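Jostis Junior: How Stuff Works at Home

See-Through Boxes and Shelves Full of Holes

Open a kitchen cupboard and have a good look at what's holding all the food. There are boxes and lids, racks and baskets, and if you're lucky there's a snack hiding in one of them. Most people walk past these things all day long without giving them a second look. But there's a lot of clever thinking packed into a plain food box, and even more in a shelf that is mostly made of holes!

Let's start with the box. Many food boxes are made of clear plastic, and that's a pretty amazing material. Light hits the plastic and most of it goes straight through, bounces off whatever is inside, and comes back out to your eyes. So you can spot your snack with the lid still on. A cardboard box can't do that. Light hits cardboard and either bounces away or gets soaked up, and the snack stays a secret.

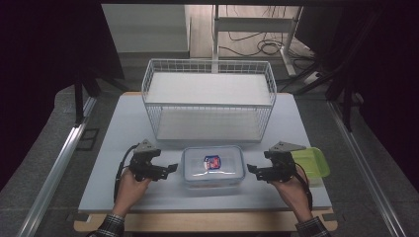
Clear plastic has another good point. The lid can be clear too, so a box on a low shelf can be checked from the top and a box on a high shelf can be checked from the side. When families pack a kitchen this way, they don't have to open six boxes to find the crackers. And every time a box stays shut, less damp air gets in, so the crackers stay crunchy longer.

Now feel the corners of a food box, if you have one nearby. Are they pointy or round? Lots of boxes have rounded corners. Crumbs and sauce love to hide in a sharp corner, and a sponge has trouble getting in there. A round corner is easy to wipe. It's stronger too! When you drop a box with sharp corners, the push from the floor gets squeezed into one tiny spot and the plastic may crack. A curve spreads that push over a bigger area.

What about the colored ones? Some plastic is clear, some lets no light through at all, and some is in between. The in-between kind is called translucent (say it like this: trans-LOO-sent). Light gets through, but it gets scattered on the way, so shapes on the other side look soft and fuzzy. Wax paper is translucent, and so is a frosted bathroom window.

Now for the holes. A wire rack is made by laying thin metal wires in one direction, laying more wires across them, and joining them where they meet. The joining is often done with electricity. A strong current runs through the spot where two wires touch, the metal gets so hot that it melts a tiny bit, and the wires stick together as they cool. One big grid at the Filtach factory in Zerenberg has 3,888 of those little joints. Imagine doing that by hand!
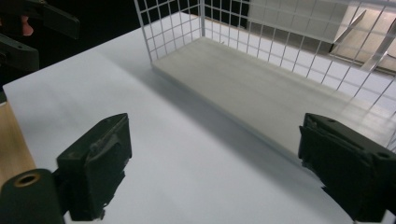 Why go to all that trouble when you could use a solid sheet of metal? The first reason is weight. Wires use far less metal than a sheet of the same size, so the rack is easy to lift and move. The second reason is air. Air drifts through the gaps, and that helps if you've just put away onions or a damp dish towel. The third reason is the same as for the clear box – you can see what you've got.

Holes do cause one problem. Small things tip over or fall through, and a little jar gets wobbly if its edge lands in a gap. That's why some racks have wire sides and a flat board to stand things on. The board does the holding, and the wire does the letting-in of light and air. Great teamwork!

Plenty of wire racks are white, by the way, but the metal underneath usually isn't. Bare steel is gray, and it rusts if it stays wet. So the wires are often covered with a thin coat of paint or plastic to keep water away from the steel. If the coat gets a deep scratch, you might find a little orange spot there one day. That's rust getting started.
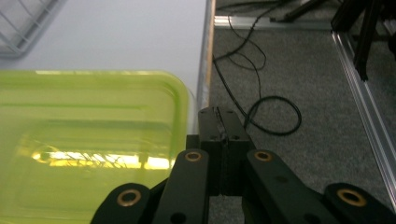 Why does a green plastic bin look darker in some places than in others?

Light has more plastic to travel through where the wall is thick or where two layers overlap, such as at a rim, so those places usually look darker. Thin, single walls let more light pass and look brighter.

Try it yourself

You'll need one clear food box, one colored see-through box or lid, a sheet of white paper and a flashlight. Ask a grown-up before you raid the cupboard.

Put a small toy on the paper and turn off the room light. Shine the flashlight at the toy through the clear lid, then through the colored one. What happens to the paper? Now hold two colored lids together and try again. Does the color get deeper?

If you have a wire rack or a cooling rack, shine the light through that as well. Move the rack slowly toward the wall and then away from it. The shadow of the grid gets sharp when the rack is close to the wall and blurry when it's farther off – keep going for 10 slow steps and draw what you see at each one.

Words to know

Transparent: lets light through so clearly that you can see what's behind it.
Translucent: lets light through, but things behind it look blurry.
Opaque: lets no light through.
Grid: lines that cross each other and leave gaps in between.

Next month in Jostis Junior: zippers, and why they get stuck.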